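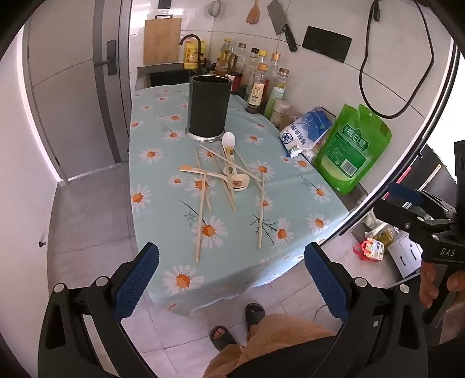
Marama Ruddock told us that a pitcher's first ten throws in the bullpen say very little about how he will pitch that night, and that she had stopped writing them down years ago. Her remark came up in the first round of interviews and was repeated, in slightly different words, by three of the other coaches. We took it as the starting point for this part of the study, which asks whether anything recorded in a starting pitcher's warm-up is related to his results in the first inning.

Figure 2. Chopsticks, white spoons and a spatula or stirring stick on a daisy-print tablecloth, with an empty utensil holder.

4.2 Warm-up throws and first-inning results

The data come from the Umatow summer league, a wood-bat league for college players. Starting pitchers in the league warm up in an open bullpen down the foul line, and each club keeps a paper log of the session. The log gives the number of throws, the pitch type, whether the catcher set up inside or outside, and whether he had to move his glove to make the catch. Two clubs also record velocity, but they used different radar guns and we have left those readings out.

We collected logs for 361 starts. Starts in which the pitcher warmed up more than once, usually after a rain delay, were dropped before this count was made. So were starts by pitchers who had thrown in relief within the previous two days. The remaining logs were matched to the official scorebook for the same game. Where the two disagreed on the name of the starter, Anum Khattak checked the lineup card, and in every case the scorebook was right.

For each session we worked out a glove-movement rate, meaning the share of throws on which the catcher moved his glove by more than its own width. This is a rough measure. It depends on the catcher's eye and on whoever is holding the clipboard, and a cutter that misses by eight inches counts the same as one that sails to the fence. Tanveer Ghauri and Naheed Qureshi each coded the same set of sessions from the bullpen wall to see how far two people would differ. They agreed on most fastballs and much less often on changeups, so the results for changeups should be read with care.

The outcome measures were walks, hits and runs allowed in the first inning. We also looked at the number of pitches needed to get the first out. Errors were handled as the official scorer ruled them, and unearned runs were kept in the total.

Glove movement over the whole session had almost no relation to runs allowed. Pitchers who missed often in the bullpen gave up slightly more walks in the first inning, but the gap was small and disappeared once we allowed for their walk rate over the season. A wild pitcher tends to be wild in both places. When we used only the first ten throws, there was no relation with any of the outcomes, which fits what the coaches told us.

The last five throws gave a different picture. Pitchers who missed with three or more of them needed more pitches to get the first out, and this held within pitchers as well as between them. The effect on walks was in the same direction. It was weaker for pitchers who worked mainly with a slider, though there were few of these in the league and we would not put much weight on it.

One explanation is that the final throws are made at something close to game effort, from the stretch and with the catcher giving signs. Earlier throws are often made at less than full effort, and some pitchers use them to work on a grip or on their landing foot. Eusebio Lozano suggested another reason — a pitcher who is behind schedule hurries the end of his session, then hurries his walk to the mound. The logs carry a start time but no finish time, so we could not test this.

We did not find that throwing more in the bullpen helped. Long sessions were followed by first innings much like those that came after short ones. Clubs in the league set their own limits on warm-up throws, and these changed in August for at least one club, when several starters were close to their innings caps. Sessions from before and after the change are pooled here.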